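Home | Guidance | Training | Standards | FAQ | Contact

Hand-held gripper work in shared spaces: frequently asked questions

These answers apply to all recording work carried out under the Lakelthorpe code of practice. They should be read with the Stindlow site rules, which take precedence wherever the two differ.

Who may use a hand-held gripper?

Any operator who has completed the induction and 10 supervised recordings. Operators trained at another site must repeat the induction but may count recordings already signed off.

Do other people in the building need to be told?

Yes. A notice must be displayed at each entrance to the work area before recording starts. People who are simply passing through or working nearby need not sign a consent form, provided that faces are obscured before the material leaves the site.

Is obscuring required if the person is an operator?

Yes. The rule makes no distinction between staff and visitors. Faces are to be pixelated on every recording, including those kept for internal training. 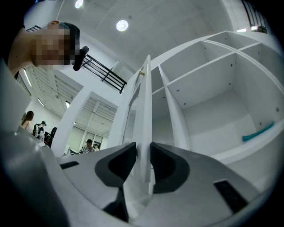

Cabinet door between the finger pads, with a person's face obscured as required.

How should doors be handled?

The operator should bring the pads to either side of the door edge and close them gently. Doors must not be pulled beyond their natural stop. Shelves should be checked beforehand for items that could fall — anything heavy or breakable is to be removed.

How long may one operator work without a break?

No longer than 15 minutes at a time where the arm is raised above the shoulder. For other tasks the site supervisor sets the limit, which must be written in the daily log.

What happens to a recording that breaks the rules?

It is set aside and reviewed on the following Friday. In the last review period 2,445 recordings were checked and 622 were returned for further obscuring. Returned recordings may be used once corrected.

Does the code apply to Nedelcu and Skendier equipment?

It applies to all grippers, whoever supplies them. Suppliers' instructions on cleaning and storage continue to apply.

When will the code next be revised?

Comments are accepted until the end of August. Sites will receive the revised text before it comes into force.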